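Learning to love the pinball machine in my garage

I've wanted a pinball machine since I was nine, when the fish and chip shop in Drovthorpe had one wedged between the drinks fridge and the door. You had to stop playing every time a customer came in! Well, in June I finally bought one, and I've been grinning like a fool ever since.

It's a Clateck, a make I'd never heard of, and it came from a retired tiler named Girish Nigam who'd had it under a tarp behind his ute. The theme is deep sea diving. There's an octopus on the backglass wearing what I think is a bow tie (my daughter says it's a starfish, and we've agreed to disagree). The colours are still gorgeous, all teal and orange, and the bells are real bells. If you've only played the newer ones with speakers, you have no idea how good a real bell feels at the end of a long rally.

Getting it home

Girish helped me take the legs off and we slid it into the trailer on an old doona. Do take the legs off. Then take the balls out too, which I forgot, and I listened to them rolling back and forth the whole way down the Plundwood road.

The first night I set it up I didn't clean a thing, I just plugged it in and played until my neighbour texted to ask if I'd bought an ice cream van.

Cleaning the playfield

I loved this part far more than I expected. I spent three evenings with cotton cloths and a tub of wax, working from the drain up to the top lanes, and the blue that came up from under the grime was just wonderful. The rubbers were all perished so I replaced the lot. Constanza Riquelme from our local pinball club came over with a box of spares and showed me how to level the cabinet properly, and the ball has stopped drifting left. I'd thought that was just my bad aim!

She also got me to lift the glass off and play a few games by hand, rolling the ball into each lane to hear what scored. The left spinner was dead, and so was one of the top targets. Both only needed their contacts cleaned.

Small parts

I've grown very fond of fiddly bits. A little black push-button with a white face can keep me happy for an entire evening, and I now own more tiny drawers than any adult needs.
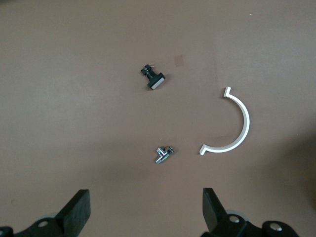 Where the scores are at

My best so far is 2124, and I'm ridiculously proud of it. The replay knocker goes off at 2000 and it is LOUD, a proper whack on the side of the cabinet that made the dog leave the garage. My daughter beat me by 50 points on her second go and has written it in chalk on the wall, so there's my job for the long weekend.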